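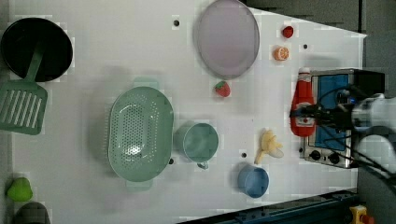
Last changed: Sat 18 December

Tully Community Help > Animals > Shelters, Strays and Fostering

Foster dog from a seizure case, can the old owner get her back?

Posted by backporch_granville

We took in a female dog through the county shelter in Granville in May. She was one of a group taken off a property where the animals were being kept without food or shelter. I don't know all the details and the shelter can't tell us much while the case is open. She was underweight and had a bad skin problem when she came to us. She is fine now. She weighs what she should, she walks well on a leash and she sleeps in the hallway outside my son's room.

When we signed up we were told it would be a short foster. Then it was extended, and then extended again. Last week the shelter coordinator called and said there is a hearing coming up and that the outcome will decide whether the dogs can be adopted out. She said the owner has asked for them back. I had assumed that once the county took them, they belonged to the county.

My questions are these.

Can a person who is charged with neglect really get the animals returned? Does the foster family have any say in it, or any right to speak at the hearing? If the dog is released for adoption, do we get first choice or does she go back on the public list? And who pays the vet bills in the meantime? The shelter covered most of it but we paid for one visit ourselves on a Sunday when we couldn't reach anyone. It came to 818 dollars and I have the receipt.

Also, my sister-in-law says we should just say she ran off. I am not going to do that, but I would like to be able to tell her why it's a bad idea.

We are in the county, outside the city limits, if that changes anything.

2 people marked this as useful to them

rultero_road

I fostered for a county shelter for a long time, in a different county from yours, so check what I say with your coordinator. The basics are similar in a lot of places.

When animals are seized in a cruelty or neglect case, they are usually held as evidence or held in protective custody. That is not the same as the county owning them. The owner keeps a legal claim until one of a few things happens. The owner can sign the animals over, a judge can order them forfeited, or the owner can fail to do something the court required, such as paying for their care. Until then the shelter is only holding them, and you are holding yours for the shelter.

So yes, it is possible for an animal to go back. In the cases I was near, it didn't happen often when there was a vet's report showing the animal's condition at intake. If the charges are dropped or the person is found not guilty, it becomes more likely. Sometimes a judge will return one or two animals and not the rest, with conditions such as inspections.

On the hearing, you are probably talking about a custody or forfeiture hearing, which can be separate from the criminal case. It can be held much sooner. The county has to show there was good reason to take the animals and that it would not be safe to send them back. The owner can bring a lawyer and can bring witnesses. A foster family is not a party to it. You don't get to stand up and speak unless one side calls you. What you can do is give the shelter anything that helps show how the dog was when she arrived and how she is now. That means:

Her weight on each date you weighed her, and on what scale
Photos with the dates on them
Copies of any vet paperwork you have
A short written note about her behavior, with dates if you can remember them

Send it to the coordinator and ask her to pass it to the animal control officer or the county attorney. Don't send it to the court yourself. Don't contact the owner, and don't answer if the owner finds you. Tell the shelter if that happens.

On adoption, look at your foster agreement. Ours said the foster home had first right to apply, with seven days to decide after the dog was released. Others say nothing at all. If yours says nothing, write to the shelter now and tell them you want to adopt her if she becomes available. Put it in an email so there is a record. You will still have to fill out the application and pay the fee.

On the vet bill, that also depends on the agreement. Most of them say that treatment has to be approved first except in an emergency. Send a copy of the receipt and keep the original. If the court orders the owner to pay for the cost of care, the shelter may be able to add your bill to the total, but only if they have it before the figures are handed in. I would do that this week.

As for saying she ran off, she is evidence in a criminal case and you signed for her. You could be charged yourself. It would also hurt the case for the other dogs, because the owner's lawyer would say the county can't look after what it took. And you would never be able to license her or take her to a vet under your own name.

11 people marked this as useful to them

florkema_fred_flats

They almost never give them back. My neighbor had one from a case like this and she got to keep it. I wouldn't worry. Just wait for the call.

0 people marked this as useful to them

old_mill_kennels

The reply from rultero_road covers most of it. I worked at the front desk of a shelter and want to add a few things on the practical side.

Ask which kind of hold the dog is on. Shelters use different words for this but the coordinator will know. If it is an evidence hold, a forfeiture order may not be enough by itself to release her, and the prosecutor has to agree in writing. We had dogs that were legally ours and still couldn't be adopted because that one piece of paper was missing. It held things up for months, and the families thought we were dragging our feet.

Ask whether the owner has been ordered to post a bond. In many places the court can make the owner pay for boarding and care ahead of time, in 30-day blocks or something close to it. If the payment is missed, the animals are given up automatically. A lot of cases end this way and there is never a full hearing. The date you were given may come and go, or be moved. Dates get moved a lot. Don't take it as a bad sign.

Ask about spaying too. If she hasn't been spayed, don't have it done on your own, even if a low-cost clinic has an opening. Until she is released, the owner can claim it as damage to property. The same goes for a microchip in your name. Use a collar tag with the shelter's phone number. You can put your own number on the back.

Don't post pictures of her online with the case mentioned. I know people want to share how well the dog is doing. We had a foster home lose a dog over it, and the dog had to be moved to a boarding kennel for the rest of the case, which was harder on the dog than on anyone. Private photos for your records are fine.

Being outside the city limits can matter for who handles the case. In the city it is often the city's own animal control and the city court. In the county it is usually the sheriff's office. But what counts is where the dogs were seized, and your address has nothing to do with it. If you need to look up the hearing date, you can call the clerk of court for the place where they were taken and ask by the owner's name or the case number. Hearings of this kind are normally open to the public, so you can sit in the back and listen even if you can't speak. Ask the coordinator first whether she thinks you should. Some would prefer that the owner not see who has the dogs.

If she does have to go back, the shelter will ask you to bring her in. They will not give the owner your address. You can ask them to send along her food and a written list of her medicines. I have seen it happen twice and both times the foster family was glad they had sent the list.

6 people marked this as useful to them

backporch_granville

Thank you, this is more than I expected. I found the agreement. It says foster homes may apply first but doesn't give a number of days. It says emergency care is covered "with notice by the next business day." I did leave a message that Monday, and I have the call in my phone records, so I have sent all of it in with the receipt.

The coordinator says it is an evidence hold and there is a bond order, and that the owner has paid it so far. She didn't think we should go to the hearing. She is going to attach my weight notes to the vet's report. They were on a bathroom scale with me holding the dog, but she said that was fine as long as I wrote that down.

She isn't spayed, so I am glad I asked. We had an appointment set for after the holidays and I have canceled it.

I read the part about running off to my sister-in-law.

old_mill_kennels

Good. When the prosecutor's release comes through, ask for a copy along with the adoption papers and keep them together. You may need both when you license her.

Replies to this thread are open. To report a post, use the link in the page menu.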